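The bus from Mikbridge to Arthorpe leaves at 6 in the morning, and Olanrewaju Odukoya was always the first passenger. He sat behind the driver with a bag of exercise books on his knees, and he marked them until the road became too bad for writing. He did this for many years. When the doctors told him that his kidneys were failing, he asked them only one thing: could the treatment be done on days when he had no class?

I went to see him in June, because I wanted to write about people who must choose how to live with a long illness. I expected to hear a sad story. He gave me tea, complained about my handwriting, and told me that I was holding the question from the wrong end.

"You want to ask me about dying," he said. "Everyone does. Ask me who I am angry with. That is more interesting."

It was his brother-in-law, Garba Wike. The two men had not spoken for 34 months. The quarrel began over a piece of family land at Ugwu, and the land was not even large. Garba sold his part to a stranger without telling anyone, and Odukoya said some things at a Sunday lunch, in front of the children, that could not be taken back. After that, each of them waited for the other to come first.
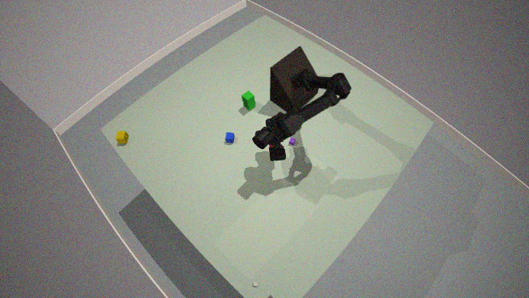 Forgiveness is a word we use too easily. We say it to children when one of them breaks a toy, and we use the same word for a man who has lost his father's land. I think we should be slower with it. Odukoya told me that for a long time he believed he had forgiven Garba, since he no longer shouted when he heard the name. Then one night he could not sleep, and he found that he was still winning the argument in his head, with better sentences each time. He had kept it in a place as silent as a pale green work surface with gray walls on its sides, where one black arm stands over by the right and a few small cubes have nothing to say. In that place he was alone with his good sentences, and he was tired.

He did not call Garba the next morning. I mention this because in many stories the person wakes up changed, and he did not. He went to his treatment, he marked his books, and he was rude to a nurse. It took him six more weeks.

What moved him in the end was a form. The hospital wanted the name of a person to call in an emergency. For years he had written his wife's name, but she died two winters ago, and the old paper had to be replaced. His son lives far away. He sat in the corridor with the pen and the only name that came to him was the name of the man he was not speaking to. Garba had driven him to the hospital the first time. Garba had carried the coffin of his sister with his own hands and would not let anyone take his place.

"So I wrote it," Odukoya said. "I was still angry while I was writing it. My hand was angry."

I asked Femi Fashola about this. He is a retired chaplain who spent most of his working life in the wards of Arthorpe, and he has strong opinions. He does not like it when families are pushed to make peace beside a bed. He has seen it done, with everybody crying, and he has seen the sick person turn his face to the wall afterwards.

"People think that the dying owe us a nice scene," he told me. "They owe us nothing. If a man wants to leave with his anger, I will sit with him and his anger. But I will ask him if it is heavy."

It is a good question, and I have been asking it to myself since then. I also have a person I do not call. It is not a dramatic case. We were friends, there was some money, it was 100 dollars, and I am ashamed to write that number here. I could pay it or forget it. What I cannot easily do is to be the first one who speaks. 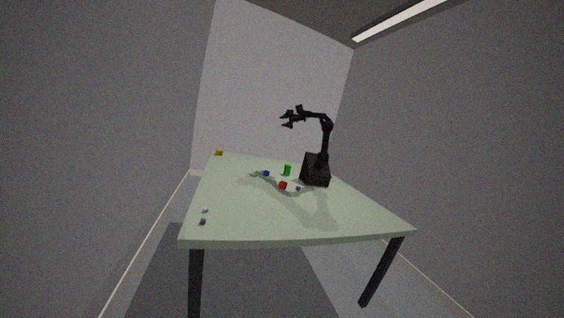
Fashola says that going first is the whole difficulty, and that the size of the offense matters less than we believe. He has known widows who forgave terrible things and brothers who could not forgive a borrowed car. He does not have a theory for it. He only noticed that those who managed it usually did something small and practical before they felt anything - they sent food, or asked for help with a roof. The feeling came later, and for a few of them it never came, and they kept sending the food.

I am not sure that I agree with him completely. It seems to me that a kind act without the feeling can become another way of being proud. But when I said this to Odukoya, he laughed so much that he had to put his cup down.

"You are young," he said. "Let the man have his soup."

The hospital called Garba in the end, for a simple reason: Odukoya's blood pressure had dropped and they did not want him to take the bus. Garba came in his work clothes. They drove back toward Mikbridge and spoke about the road, which is still bad, and about the price of diesel. The land at Ugwu was not mentioned, and at the time of my visit it had still not been mentioned.

Garba now drives him 2 days a week. I met him at the gate when I was leaving. I asked him if they were reconciled, and he looked at me as if I had asked something impolite.

"He needs to be there before eight," he said, and he went inside to get the bag.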